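Last updated: Thursday, July 25, 2024

Sorting by the line: my tabletop project report
Kurniawati Oei

So my project was supposed to be on how people put small things away, and it ended up being mostly a report on one table, one sheet of paper and one little black box. I called it Skustosel, which doesn't mean anything, I just liked the sound of it and the course form wouldn't let me leave the title blank.

The question I started with in May was pretty simple. If you have a small object out on a table and a box it belongs in, does marking the table help you put it away the same way every time? My roommate says you don't need a project for that, you need to clean your desk. Fair! But I kept losing stuff on my own desk at the Ikside dorms and I wanted to know if a plain pen line would change anything.

What I used

A table with a light oak look, a green block, a long strip of white paper and a small box with a white lining. The paper was the part I fussed over the most. I first tried regular printer paper taped end to end and the joins kept catching, so I dropped that after two days. Then I got a longer piece from the Calado art store (they let you buy offcuts by the door, which is great if you're broke) and laid it on a slant across the table. I tried it straight first and hated it, it was right where I wanted my elbow.

The line goes across the paper and it's my "start here" mark. Things begin near it and end up in the box. That's the whole layout.

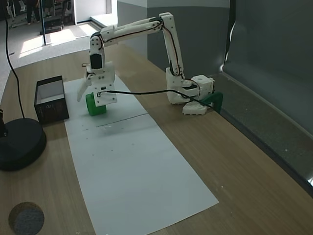
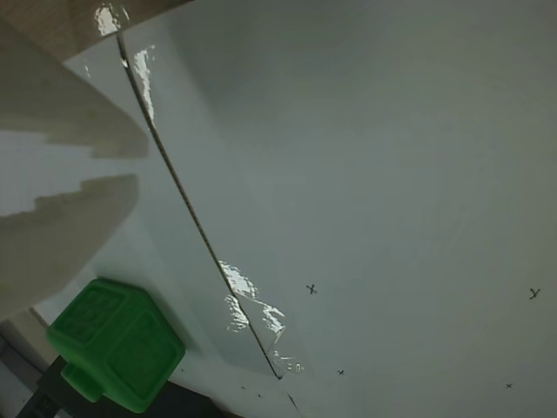

Figure 1. The white work surface and its dark line. The green block and the black box are in the first picture.

I did 200 put-aways over the whole project, split between the setup with a line and the setup without one. For each one I wrote down where the block started, whether it went in the box cleanly or bumped the rim, and anything weird. The notes got pretty sloppy toward the end of each session and I had to throw out three rows where I couldn't read my own writing.

What I noticed

The line helped, but mostly with the starting spot. Without it the block crept closer and closer to the box as the session went on, and I didn't even notice until I looked back over the sheet. With it, the starts stayed bunched up nicely. Rim bumps were almost the same both ways, so I can't say the line did anything for the second half of the job. I think the box is just small! A wider one would have been kinder.

The other thing was light. Shiny white surfaces and overhead lamps don't get along, and there were evenings when I had to lean sideways to see the line properly through the glare. Nolik, the study room I booked most, has blinds you can close but the ceiling lights are all on one switch.

If I did it again

I'd use something matte, and I'd make the line thicker. I'd also try a second mark for where the box goes, as I was setting it down by eye every session and I'm sure it wandered. The raw tables are in the appendix, with the unreadable rows crossed out.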